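The Case for Knots

Pine tabletops went out of style for a while, and they are coming back by way of the home office. People who once ate at one now want to work at one. The board is soft, light in color and easy to carry up a flight of stairs, and it costs less than oak.

Clellum, a small shop that makes tops and nothing else, sells two grades. The clear grade has hardly a mark on it. The other is called Lins, and it keeps its knots. Lins outsells the clear board every month except July, when the shop closes for 2 weeks.
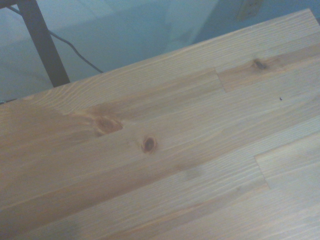

Pale strips laid side by side, with the grain bending around a knot.

The strips in a top like this are seldom one length of wood from end to end. Short pieces meet in butt joints, and a good maker staggers them so that no two seams line up. Run a fingernail across a joint before buying. It should pass without catching.

A knot is harder than the wood next to it and takes oil more slowly. Devent, the finish Clellum recommends, goes on in two thin coats, and the board should rest for 7 days before anything heavy is set on it.

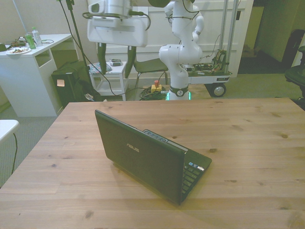 After that it can be used like any desk. Pine dents, and a dropped mug will leave a mark. Small dents often lift with a damp cloth and a warm iron — larger ones stay.

The largest Lins top, sold with the Skida trestles, is listed at 3499 kronor. Oil is extra.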